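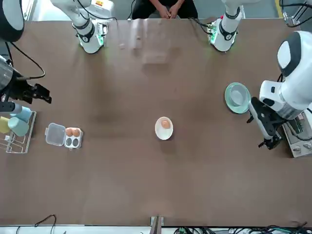 Bench 2, egg and crockery handling. Operator seated at the far side, gripper on the picture's right open.

Pre-purchase inspection checklist: two-arm handling bench
Site: Skutedow, ground floor
Date: Wednesday, September 22, 2021
Checked by: Mwanaisha Kioko
Purpose: to decide what goes into the January equipment order and what can wait

1. Floor marking around the bench
Pass. Yellow line present on the floor behind the bench. If we buy a second bench the line will have to be moved, so get the floor paint priced with it.

2. Operator position
Comment. The operator sits directly across from the arms. Fine at teaching speed. Not acceptable for unattended running. Add a light curtain to the order, quote requested from Bergmann.

3. Hands clear before motion
Pass. Hands together at the table edge. Keep as a written rule and put it on the card by the door.

4. Arm mounts and indicators
Pass. Green lights showing on the mounts at the far side. Bolts checked by hand, none loose.

5. Grippers
Pass with comment. Both black grippers move freely through full travel. Fingers are a wear part and we hold no spares. Trakel list a pair at £77. Order two pairs.

6. Cables, near edge
Fail. Black cables are tangled at the right-hand corner and there is a loose loop on the left. The green connectors are hard to trace. Needs proper trunking and labels before anyone adds more equipment. Allow £412 for trunking, ties and a day of fitting.

7. Control box, right side
Fail. Wiring lies across part of the box and gets in the way of the buttons. Raise the box on a bracket or move it. No purchase needed — we have brackets in stores.

8. Emergency stop
Pass. Tested from the operator's chair and from the door. Both arms stopped.

9. Work surface
Comment. Brown top has some glare near the far side. Has not caused trouble so far. A matt mat would do, low priority.

10. Test items
Comment. Egg carton, white oval bowl, saucer with small bowl, wire rack with cups. One cup was on its side in the rack. A heavier rack with deeper slots would be worth having, but leave it out of the January order unless there is money over. Eggs to come from petty cash, not the equipment line.

11. Service cover
Open. Sonitora have quoted £1766 a year for both arms, with a visit within 15 working days. I think the wait is too long. Ask for a shorter one before signing — and ask whether grippers are included, as the quote does not say.

Result: bench may stay in use with an operator present. Items 6 and 7 to be put right before the order is placed. Item 2 must be in the order.

Signed: M. Kioko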